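Fivasari Support
Ticket: Grey textured material won't lie flat, cut edge out of square
Status: Resolved
Opened by: Chelsea Lockwood
Handled by: Oranuch Intarasuk
Product: Nendero textured material, grey, cut to length

Original request

We ordered two lengths of the grey Nendero material in August, each to be 200 cm long and 52 cm wide. It is the one with rounded bumps and the small square holes between them. We want to cover the tops of the storage benches in our workshop with it.

Both lengths arrived rolled up in the same carton. The first one went down fine after a night on the floor. The second still has a wave in it, and when I line it up with the bench one end runs off square. I have tried rolling it backwards and leaving it overnight with boards on top. No change that I can see. Is it faulty, or do I need to do something else before I cut it to fit?

Reply, Oranuch Intarasuk

Hi Chelsea, please don't trim it yet. We can't exchange a piece once it has been cut.

Can you check the following and get back to me:

1. Measure the width at both ends and in the middle, with the material lying loose. Don't pull on it.
2. Follow one row of holes from end to end. If the row stays straight but the cut end doesn't match it, the cut is off. If the row curves, the material has been stretched.
3. Send a photo of it lifted off the floor so I can see how it hangs.

Reply, Chelsea Lockwood

Width is 52 cm at both ends and in the middle. The row of holes runs straight the whole way. The cut at one end is on an angle to it. Kimie Okabe checked it again with a square and got the same.

Lifted up, it goes across and then sags to the right. The bumps and holes look even to me.
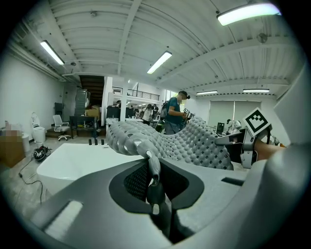 Findings, Oranuch Intarasuk

Sagging is normal for this material when it isn't supported. With the width the same all along and the row of holes straight, I don't think it has been stretched. I have recorded the angled end as a cutting fault on our side.

The wave is most likely from the carton. Boards only press where they touch, and the bumps hold the rest up. Lay it bumps down in a warm room for two nights and leave it uncovered.

Sheila Horrocks has approved a replacement length at no charge. You can keep the one you have.

Closing note, Chelsea Lockwood

Replacement came this morning and the ends are square. The old one has settled apart from one corner, so we trimmed the bad end along the holes and put it on the short bench by the door. Please close the ticket.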